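About Plekex

Plekex makes pencil pouches. We say this early because people arrive at our website expecting something else. The name sounds like a floor sealant, we know, and we have had calls. One man was very disappointed about his garage.

We cut and sew soft zippered pouches for pens, pencils and whatever migrates to the bottom of them. We sell to schools, office stockrooms, and anyone who has reached into a backpack and come out with ink on three fingers.

How we started

The company began in the back half of a shop on Daren Street that had previously sold aquariums. The first batch was 300 pouches, all in a brown we had been assured was "caramel." It took two years to sell them. A few are still in the stockroom, where they are used to store spare zipper pulls, and they have held up very well, partly from lack of public interest.

The second batch was blue. It was gone by the end of August, and we have been suspicious of brown ever since.

We moved to our current building on Teixeira Road when the aquarium shop's plumbing reasserted itself. We now have two floors, a proper cutting room and a loading door that opens on most mornings.

What we make

There are three pouches in the line, and we have resisted a fourth in spite of many emails.

The Daren is the flat one. It fits in a binder and holds less than you hope.

The Teixeira is the tall one that stands up on a desk. Architects buy it. Teachers buy it and then the architects' children take it.

The Zidon is the soft one, and it outsells the other two put together. The fabric is a little puffy, the zipper has a cord pull you can find without looking, and it opens wide enough to get a hand in. It doesn't stand up and was never meant to. Put one down on a table and it lies on its side with its mouth open, like an uncle after lunch. We tried a stiffer version once. It stood up beautifully and everyone hated it.

Our light blue is still the color people ask for by name, although the name they use is "the blue one." We had a better name for it on the packaging for a while. It made no difference.

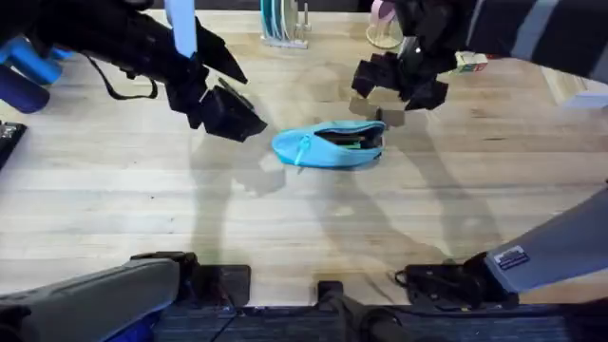 What goes wrong with pencil pouches

Zippers, nearly always. A pouch spends its life being yanked open by somebody late for something, usually at an angle, usually with one hand. So every new zipper has to survive 2,000 openings and closings here before we order it, and the last one we approved was left going out of curiosity and quit at 3,305. We wrote the number on the wall. It's still there, next to the fire exit map, and visitors assume it's the door code.

The other trouble is the lining. Pens leak. We have never found a lining that makes a leak pleasant, only one that keeps it from reaching your homework.

Repairs

If your zipper fails, mail the pouch back and we'll put in a new one for the cost of postage. Please empty it first. Last year we fixed 258 pouches and came into possession of a great many erasers, a house key and half a granola bar. The key went home. The granola bar did not.

Visiting and ordering

The factory counter on Teixeira Road is open from 9 a.m. to 4 p.m., with a gap for lunch that we don't advertise but do observe. Seconds are sold from the bin by the stairs. They have crooked labels and hold pencils as well as anything else we make.

Schools can order through the form on the Wholesale page. For floor sealant, please try elsewhere.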